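Aklow デスクトップ筐体解体・部材記録データセット
データカード(README)

発行:Listomville 機器再資源化センター 資料管理係
最終更新:2023年7月24日

1. 概要

本データセットは、使用を終えたデスクトップ型コンピュータの解体および部材分別に関する記録を収録したものである。対象は、当センターに搬入されたタワー型筐体のうち、側面パネルの取り外しが可能で、内部部材の大部分が残存している個体とする。収録件数は936件であり、各件は一個体に対応する。

記録は、部材の名称、取付位置、固定方法、取り外しの順序および分別先の区分から構成される。再資源化事業者、教育機関、ならびに修理用部材の管理を行う部署による利用を想定している。

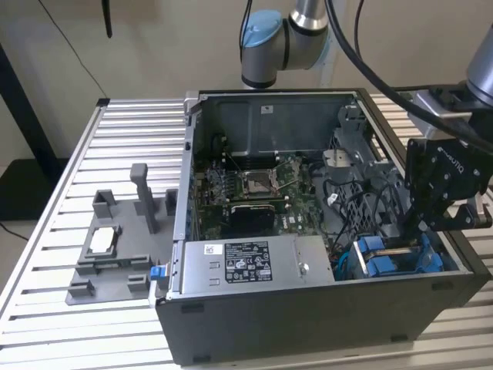 区分A:筐体内部の部材

区分Aには、側面パネルを外した状態で確認できる部材を収録する。本区分における部材名称は、製造者ごとの呼称の差異を避けるため、当センターの標準語彙に統一した。標準語彙は59語からなり、付属の語彙表に読みおよび英語名を併記している。

電源ユニットについては、銘板の有無、銘板の向きおよび補助ラベルの有無を記録する。銘板の文字が判読できない場合、定格に関する欄は空欄とし、外形からの推定値は記入しない。リリースラッチを備える個体では、ラッチの色と位置を併せて記録する。青色のラッチが筐体の縁から張り出している個体は、「縁外」の値を付す。

ドライブケージおよびドライブキャリアは別部材として扱う。キャリアが隣り合って装着されている場合も、一つずつ個別の行に記載する。樹脂製の取っ手を備えるキャリアは、金属部との分離が必要な部材として「複合材」の区分に入れる。ケーブルについては、束ねられているものを一束として数え、コネクタの色を備考欄に記す。束の途中で分岐しているものは、分岐先の数にかかわらず一束とする。

2. 収録項目

各件は次の項目を有する。

個体番号:搬入順に付与した番号
筐体形式:タワー型、小型、その他
姿勢:横置き、立置き
製造者表示:基板または筐体に表示が認められる場合のみ記入
部材一覧:標準語彙による名称と位置
固定方法:ねじ、ラッチ、差し込み、不明
分別先:金属、樹脂、基板、電線、複合材、保留
備考:自由記述

製造者表示の欄には、表示から読み取れる名称のみを記入する。例えば、基板にDellのロゴが印刷されている個体は「Dell(基板)」とし、機種名の推定は行わない。筐体と基板で表示が異なる場合は、双方を併記する。

3. 位置の表記

部材の位置は、筐体を横置きとし、開口部を上に向けた状態を基準として表記する。左右は、作業台の手前側から見た方向による。立置きで記録された旧個体については、横置きの基準に換算した値を収録し、換算を行った旨を備考欄に示した。

高さ方向の表記は「上層」「下層」の二値とする。上層とは、開口部から見て他の部材に覆われていないものをいう。一部のみ覆われている部材は上層とし、備考欄に「一部遮蔽」と記入する。ケーブルによる遮蔽も同様に扱う。
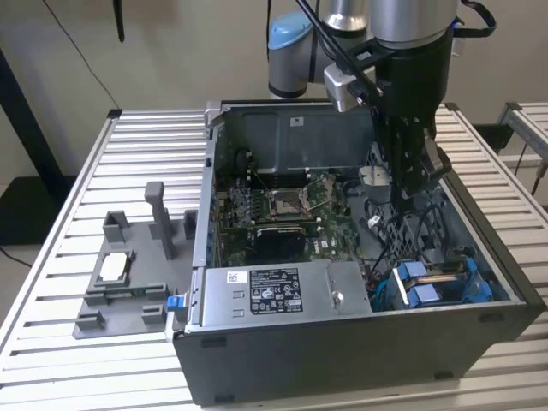 マザーボードの記載は、基板全体を一行とし、基板上の部品のうち分別に影響するものを従属行として加える方式を採る。従属行の対象は、CPUソケット、メモリスロット、放熱部品および電池である。CPUソケットについては、固定金具と保持レバーの有無をそれぞれ記録し、ソケットの右側にレバーが延びている個体では、方向の欄を「右」とする。メモリスロットは列の位置ごとに記載し、ソケットの奥側と手前側の双方に列がある場合は、奥側を先とする。端部に淡色の留め具が認められるスロットについては、留め具の色を併記するが、材質は現物を確認した場合に限り記入する。基板本体の色も記録の対象であり、緑色の基板には「緑」の値を付す。

4. 筐体外面の記録

外面については、脚部、背面パネルおよび側面パネルの取付部を対象とする。脚部は、取り付けられている面と個数を記載し、形状は矩形、円形、その他から選択する。脚部の材質は現物確認によるものとし、外観のみに基づく記入を認めない。

背面パネルの縁に変形がある場合は、側面パネルの着脱に影響するか否かを備考欄に示す。擦り傷および変色のみの場合は記入を要しない。

5. 品質管理

936件のうち200件を抽出し、記録担当者とは別の担当者が再記入を行った。不一致が生じた主な項目は、ケーブル束の数え方および固定方法の区分であった。この結果を受けて語彙表の注記を改訂し、該当する記録を修正した。

再記入後も判断が分かれた50件には「要確認」の標識を付している。集計に使用する場合は、標識を付した件を含めるか否かを利用者において明示されたい。

6. 既知の制約

収録個体は業務用途で使用されていたものに偏っており、個人向け製品における部材構成を代表するものではない。また、搬入前に一部の部材が取り外されていた個体を含む。CPU、メモリ等が認められない場合であっても、当初から未装着であったか、事前に取り外されたかは記録から判別できない。

重量に関する項目は収録していない。重量の記録は、Rostano 分別区分表の改訂に合わせ、9月の更新で追加する予定である。

7. ファイル構成

data/units:個体別の記録(CSV形式)
data/parts:部材別の記録(CSV形式)
docs/vocabulary:標準語彙表
docs/rostano:分別区分表および対応表
CHANGES:変更履歴

文字コードはUTF-8、改行はLFとする。表の変換および検証には、同梱の補助プログラム Butt を使用できる。実行時には、入力先と出力先に異なるディレクトリを指定すること。

8. 利用条件

本データセットは、調査、教育および再資源化業務の改善を目的とする利用に供する。再配布に際しては、本データカードを添付し、改変した項目がある場合はその内容を明記すること。個体番号から搬入元の特定を試みる行為は認めない。

記録内容の誤りについては、個体番号および該当項目を添えて、資料管理係まで書面で連絡されたい。受理した訂正は、次回更新時に変更履歴へ記載する。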